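Notebook, Skarnus gripper bench
16 May 2025

OK, writing this up before the weekend eats it. The hand-held gripper let go again, and this time I had enough logging on to see what happened.

Short version: the left finger is losing its zero. The fingers close on something, the width reading settles, and then the reading starts creeping open even though nothing is moving. The Nondov controller believes the reading, decides the grip is too wide for the width it was told to hold, squeezes harder, overshoots, trips the current limit and drops to idle. And idle on this build means no holding force at all! So whatever you have in there goes down. I had my other hand a bit too close the first time and got a good pinch out of the squeeze part, so please keep your fingers off the pads until this is sorted. I've put tape over the trigger and a note on the handle.

First drop was at log line 2417. I went back through the February logs from Lerncombe (same firmware, older fingers) and can't find the creep anywhere in there, so I'm leaning toward hardware.

Things I tried, in the order I tried them:

Swapped the encoder cable. No change.

Re-zeroed with the fingers fully open, then fully closed. Fully closed held for almost 400 cycles and I got very excited, and then it crept again right after lunch.

Backed off the mounting screws on the left finger and did them up evenly. This one did something! The creep got slower. I think the finger is rocking a little on its mount when the pad loads up (smooth curved plastic seems to be the worst for it, flat boxes hardly bother it), and the encoder sees the rocking as opening. Can't prove it yet.

Turned the grip force down to 2 on the Probert scale. It doesn't trip at 2, but it doesn't hold much either, so don't call that a fix.

Big white plastic and the gripper, then fingers open:

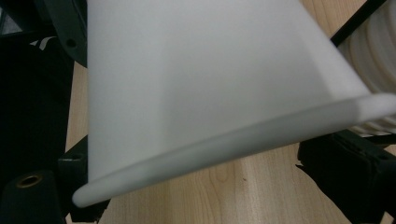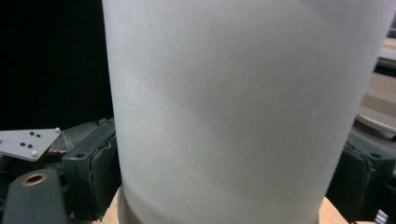
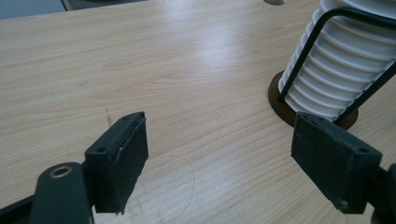

What bugs me most is the idle behavior, more than the creep. A bad reading shouldn't be able to take us from full squeeze to nothing with no step in between. I'd like the controller to freeze at the last good width and beep, and let the person holding it decide. I started on that change but it's half done and on my branch only, so don't flash it.

Still to do: put a dial gauge on the left finger and load it by hand, see if the mount really moves. Try the spare mount from the Lerncombe box if someone can find the right screws (the long ones, I only have 5 short ones in the drawer). Rerun the closed zero with the logger at full rate.

Tape stays on the trigger till then.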